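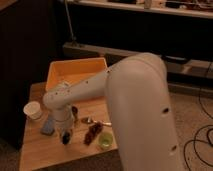

Figure 4. The table with the orange bin toward the back and a white paper cup near the left edge.

4.2 Does a bin reduce clutter?

The claim that one open bin makes a table tidier is repeated so often in home advice that it is rarely tested. The Hanum guide puts it strongly: give stray items a single place to go and the mess takes care of itself. We doubt this. In the Granby households the bin did clear table space, but clearing space and putting things away are different outcomes, and the guide treats them as one.

Our raters made 1,386 item judgments. For each item they were asked whether it belonged on the table, in the bin or somewhere else in the home. The third answer is missing from the Rautiainen checklist, which scores a table only by how much of its top is bare. Under that rule a spoon in the bin counts as a success. Most people would say that a spoon belongs in a drawer, and that a bin holding a spoon, a piece of fruit and a paper cup is a smaller mess with walls around it.

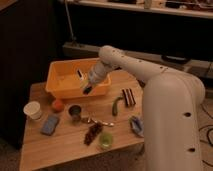

The trouble grows with mixed sets. When a table holds food, cups and small household goods together, raters agreed quite well on what was out of place and poorly on where it should go. Paper cups were the worst case. Some raters took any paper cup to be trash. Others wanted to know if it had been used, and a rater looking at a cup on a table often can't tell. Fruit split them along similar lines. A few held that fruit is at home on a table and should never be scored as clutter at all, a view we find hard to argue with.

We are also unconvinced by the 30-day follow-up reported with the checklist. It covers 30 homes, all of which had asked for help with tidying, and it does not say what became of the things in the bin. If they were still there at the end, the table was clear and nothing had been put away. The earlier Rellstead survey had 1,000 replies, but it asked people how tidy they felt their tables were. Feeling tidy may be worth something. It should not be scored in the same column as a spoon returned to its drawer.

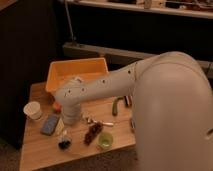

Nouhaila Sqalli
Corresponding author, Home and Daily Life Study, Granby

4.3 Limits of the present scoring

Our own method has weak points. A phone on a table may be clutter or may have been set down a moment ago by someone who means to pick it up, and our raters had no way to tell the two apart. We kept such items in the analysis and marked them as unclear. Dropping them would have raised agreement between raters and told us less about real tables. Bin size was not varied either, so we cannot say whether a deeper bin would hide more or simply collect more. We would want that checked before anyone recommends a larger one.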